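# Chapter 6. Learning from Many Kitchens

A robot that has practiced one task in one place usually does that task well there and badly anywhere else. Move the camera a few inches or swap the cup for a taller one, and the success rate drops. Chapter 5 treated this as a problem of perception. In this chapter we treat it as a problem of data: what the robot was shown, how varied it was, and how much of it came from setups unlike the one used for testing.

The main case is the Sonholm study, led by Anwara Mondal and Ilaria Leone. The authors wanted to know whether demonstrations collected on one toy kitchen help a policy on another. They recorded 547 demonstrations by teleoperation. A person steered the arm with a handheld controller while the system stored camera images and arm commands. Each demonstration was given a short written label, such as "put the cup in the sink" or "move the sponge to the left burner."

Three training sets were compared:

- **Target only.** Demonstrations from the test kitchen and no others.
- **Prior only.** Demonstrations from the other kitchens, with the test kitchen left out.
- **Joint.** Both of the above, mixed in each training batch.

The joint set gave the best results on most tasks. The gain was largest when the target set was small. With 80 target demonstrations, the joint policy finished more than twice as many trials as the target-only policy. The prior-only policy often reached toward the correct object but closed the gripper too early or too high. We return to this failure in Section 6.3, because it shows which parts of a skill carry over between kitchens and which do not.

Two terms are needed before we go on. A *domain* is a particular physical setup: the furniture, the camera placement, the lighting and whatever stands behind the work area. A *task* is what the robot is asked to do, independent of where it is asked. The same task can appear in many domains, and one domain can hold many tasks. In the Sonholm data a toy sink with its faucet, a pair of burners and a few small objects are enough for a long list of tasks. The background belongs to the domain as well. Office chairs, a cable on the floor or a person standing by a table all enter the camera image, and a policy can come to depend on them unless the training data varies.
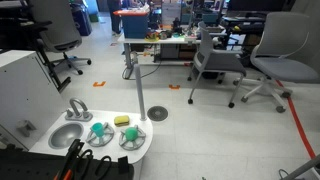 ## 6.1 What Counts as a Trial

Before comparing policies we have to agree on how they are scored. Mondal and Leone ran each policy from a fixed list of starting positions, with the objects returned by hand between trials. A trial ended when the task was complete or when the arm had taken 600 steps. Partial successes, such as a cup lifted and then dropped, were scored as failures.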